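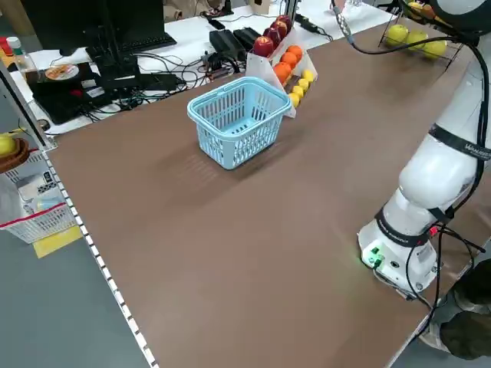 Reorder points for a household pantry

I moved our dry goods to a reorder-point system last August and have now run it long enough to write down the parameters. The earlier method was a shopping list on the refrigerator door. It recorded what we had already run out of, so by design it was always late.

The system has two numbers per item. The first is the level at which the item goes on the list. The second is the level we buy up to. Both are written in pencil on the shelf edge below the item. I tried a spreadsheet first and dropped it in the second month. Updating it meant walking to another room, and the counts drifted from the shelf until they were useless.

Setting the lower number

The lower number has to cover use between trips plus a margin for a bad week. We do one large trip every 12 days, to the Bovar on the ring road, and small trips only for milk, bread and greens. If an item is used at a steady rate, the calculation is simple. We use a can of tomatoes every three days, so a cycle consumes four cans. I add two for margin and write 6.

Rice, flour and sugar are harder because nobody weighs what they pour. I put a strip of masking tape on the outside of each jar and marked the level at the start and end of two cycles. The difference is the usage. The flour reading was well above what I had assumed, most of it going into flatbread on the weekend.

Items used rarely don't fit the formula. Cornstarch, baking soda and bay leaves go on the list when the spare is opened, and that is the whole rule for them.

Setting the upper number

Shelf space decides this one. The pantry is a closet with five shelves from Ovwood, the plain uncoated kind, 15 inches deep. At that depth standard cans fit in several rows, and anything in the back row is out of sight. I cap most canned goods at what fits in two rows. Past that point we bought duplicates of things we already had.

Price matters less than I expected. I tracked the discount on buying larger packs for 25 items, and on most of them the saving was cancelled by one spoiled pack in the year. Oil was the exception, and so were dried chickpeas, where the saving was large and the spoilage zero.

Changes for Ramadan

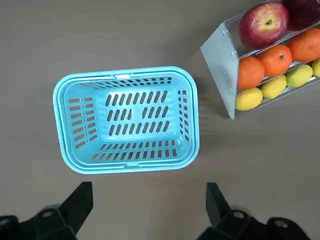 The usage rates are wrong for one month of the year. During Ramadan the main meal moves to sunset, there is a second meal before dawn, and we have guests on many evenings. Dates go from a minor item to a major one. Lentils and chicken stock double. Coffee drops by more than half, and breakfast cereal nearly stops.

The first year I left the shelf numbers alone and made extra trips. Now there is a second set of numbers in red pencil, used from two weeks before the month starts until it ends. I stop buying to the red numbers in the last week so the surplus can run down. This worked for everything except lentils – we still had four bags two months later. I have lowered that figure.

Stock rotation

New stock goes in from the left and old stock is taken from the right. The shelves are wide enough that this works without a rack. I did buy a gravity-fed can rack from Jekberg and returned it. Short cans turned sideways and jammed the channel.

A full count takes half an hour and I do it once a quarter. There are 54 items in the system at present. At the last count, three were below their lower number and not on the list. Two of these were spices, kept in a drawer by the stove and never labeled. The third was salt – the pencil mark had rubbed off.

Next I want to try the same scheme on the freezer. Pencil won't hold there, and the labels I have peel within a week.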